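Clotville Baseball Association: In Conversation with the Head Coach

Paavo Hakala has completed his first full season as head coach of the Clotville senior men's team, which finished fourth in the regional league and was eliminated in the semifinal by Tapley. He met with the Association's communications office at the clubhouse to review the year and to outline the program's direction before indoor training resumes in March.

Mr. Hakala was appointed following the retirement of Harvey Desjardins, who had held the position for eleven seasons. He acknowledged that the opening month was difficult. The team lost six of its first eight games, four of them by a single run.

"We were in every one of those games until the seventh inning," he said. "The bullpen was short and I was slow to recognize how short. I asked two pitchers to do the work of four. I take responsibility for that."

The pitching staff was reorganized in early summer. Lino Orlandini, previously used as a starter, was moved to late relief and did not allow an earned run in his next nine appearances. Mr. Hakala described the change as the most important decision of the season, and said that it had been made at the player's own suggestion.

"Lino came to me after a practice and told me he would sooner throw one hard inning than five careful ones. I had been thinking along the same lines, but it is a different conversation when the player raises it first."
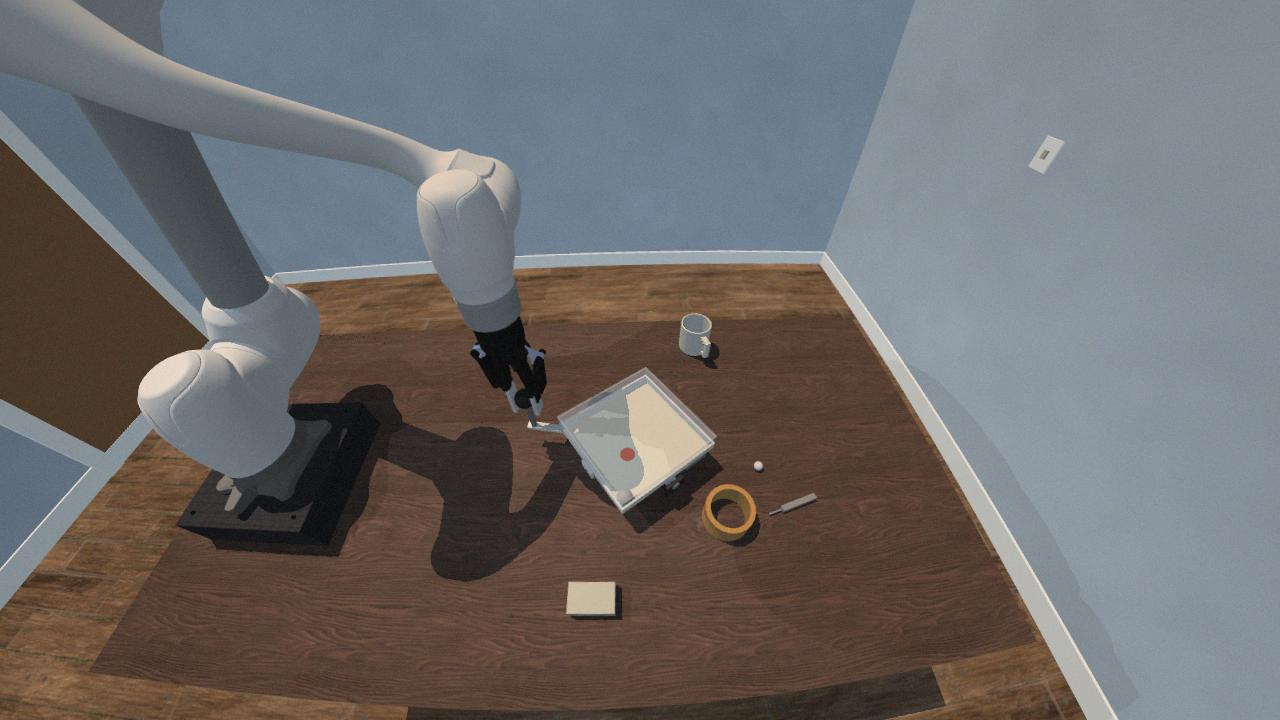 On the matter of hitting, Mr. Hakala was more reserved. The team left too many runners on base, he said, and its results against left-handed pitching were poor throughout. He has asked Diane Bergeron, the Association's hitting instructor, to lead two sessions a week over the winter in place of one. Attendance will be expected of all players seeking a roster position.

Asked about the semifinal, in which Clotville surrendered a three-run lead in the eighth, he declined to single out the fielding error that extended the inning.

"We had a chance to add runs in the sixth with the bases loaded and nobody out, and we scored none. People remember the ground ball. I remember the sixth."

The deciding game drew 700 spectators, the largest crowd at the Tapley grounds this season. Regular attendance at Clotville's home games was typically closer to 300. Mr. Hakala said that he would welcome more evening starts, and that the matter had been raised with the league.

He also spoke at some length on player development. The junior program registered 157 players this year, and three of its graduates appeared for the senior team. One of them, shortstop Harvey Thibodeau, started every game after the mid-season break and will return.

"Harvey had a hard first week. He was rushing his throws. By August he was the one settling the infield down."

Mr. Hakala confirmed that he has agreed to remain for a further two seasons. Candico will continue as principal sponsor of the senior team, and the outfield fence at the home diamond will be replaced before the opening game. The visitors' dugout, he noted, still requires a new roof.

Tryouts are open to players from outside the district. Registration forms are available at the clubhouse office and must be returned before the first indoor session.

Last updated: Saturday, October 17, 2026

Contact the Association | © Clotville Baseball Association. All rights reserved. | Back to top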